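26 August 2026

Bad sleep, then rain until lunch. Read the Siltance booklet all the way through because Hrefna is going to ask me, and she can tell when I've only skimmed. The claim is that old-fashioned table games, played for a few minutes every day, will keep a person's memory from going. There's a graph with no numbers up the side. I looked for them twice.

I like games. I grew up on cribbage and would play it tonight if anyone here could be talked into it. What I don't like is being told it's medicine and charged $400 for 11 weeks of it. My grandmother played cards every evening of her life and by the end she called all of us by the dog's name. 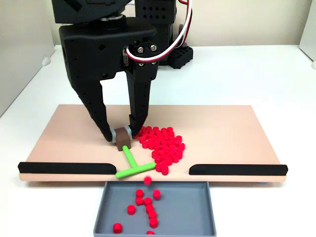 Green T down by the front of the board.

Callum called around two. He has signed up already, of course. He says he feels sharper. I asked him sharper at what and he said "just generally." This is the same Callum who felt stronger on the seaweed powder and calmer with the magnet in his shoe. I asked if he'd remembered to bring back my ladder and he had not.

To be fair to him, he sounded cheerful, and he hasn't sounded cheerful since he moved out to Sirnavside. He gets out of the house for it. He eats a sandwich with other people. If the booklet said "you will eat a sandwich with other people" I'd have less to complain about, though I still wouldn't pay $400.

Tried to find the study they lean on so heavily. The booklet says "researchers in several countries." Which ones? The library copy of the magazine it mentions is missing the issue. Wrote down the title and will ask at the desk in September when they're back to full hours.

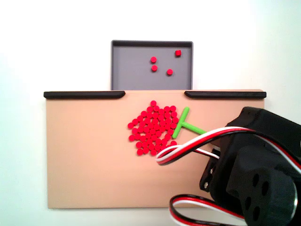 Tan board, black rails, tray behind.

Made soup with the last of the leeks. Too much pepper. Tormod came by to look at the gutter and said it needs replacing, which is what he said about the old one, and about the one before that. Told him I'd think about it. He knows my opinion of quotes written on the back of an envelope.

Asked him about the memory business while he was up the ladder (his ladder). He said his wife does the crossword and still can't find her glasses. Then he said people who are feeling well are the ones who go out and play games in the first place, so naturally the players look better than the ones at home. That was the most sensible thing I heard all day and it was free. The gutter won't be.

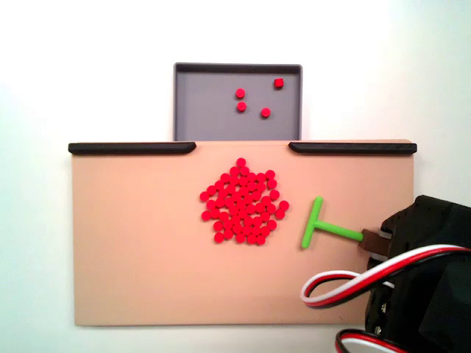

Red disks in the gray tray.

Hrefna phoned at suppertime. I said I'd come once, for the trial session, and that I wasn't signing anything. She said I'd be surprised. I'm usually told that shortly before I'm not. Still, once won't hurt, and I can get my ladder from Callum on the way home.

Need: leeks, stamps, light bulb for the back hall.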